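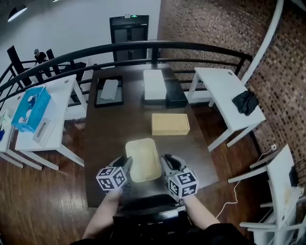

The Barkon Lahlou is a powered concert speaker for small touring acts, and we stock it with a few reservations. The spec sheet says 1000 watts. Treat that figure the way you treat any wattage printed on a speaker box: it's a peak number, and no singer ever held a note at peak. Placement will change what you hear far more than the amp will. Put a speaker on a dark wooden table like the one in the photo, long and running up to a curved metal railing, and the tabletop joins in on every bass note. Use a stand. One isn't included, whatever the older catalog said.

Price: $2285 each, sold singly
Weight: 27 lb
Horizontal coverage: 90 degrees
Inputs: two combo jacks, one stereo mini jack
Color: black only
Cover: sold separately (Bekora padded, medium)

Barkon calls the Lahlou "arena sound for any room." We tried a pair at the Burudville fairground hall in July, with Torunn Dahlgren singing over a three-piece band. Vocals came through clearly to the back wall. The kick drum did not, and turning up the "Tour" setting mostly made the cymbals harsh. For that band, in that hall, you'd want a sub.
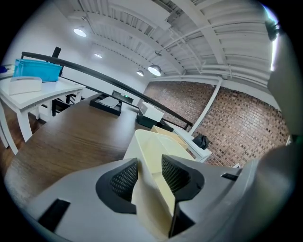 The app is the part we'd skip. It offers "artist presets" that are supposed to copy the sound of a big live show. Teodor Domański, who mixes most of our demo nights, went through all of them and ended up with the flat setting. You can do the same from the knob on the back – no phone, no account.

What we do like: the handle is in the right spot, the fan stays quiet between songs, and the power cord locks. Ilir Obradović in our repair shop has opened one up and found the amp easy to get at, a nice change at this price.

If you mostly play coffee shops, this is more speaker than you need. Ask Shewit Tamiru at the counter about last year's smaller model while we still have it. Returns are accepted in the original carton, grille undented.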